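Linker Arm bleibt beim Besteck stehen (Firnari, 2 Arme auf Schiene)

pfilip
Seit dem Update auf 4.7 geht der linke Arm beim Einräumen in Störung, Meldung 43, Überstrom Handgelenk. Rechts läuft alles normal. Gleiche Greifer, gleiche Netzteile.
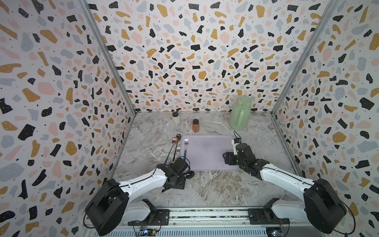
Aufbau mit Tablett, Löffeln und Gabeln, linker Greifer bei den Griffen

Irkau
Kabel. Bei mir war es die Zuleitung, die sich um den Schultermotor legt. Neu verlegt, Ruhe.

Sima_K
Glaube ich nicht. 43 kommt vom Handgelenk, die Schulter meldet 7. Eher fährt der Greifer zu tief und drückt auf die Platte. Z-Offset prüfen.

Irkau
Die Meldung zeigt nicht immer auf das richtige Gelenk. Hatten wir im Oktober schon.

Sima_K
Auf jeden Fall Not-Aus drücken, bevor jemand reinfasst. Der Arm fährt nach dem Quittieren sofort los.

pfilip
Offset war nach dem Update auf null, 4 mm fehlten. Kabel verlege ich trotzdem neu.
Paula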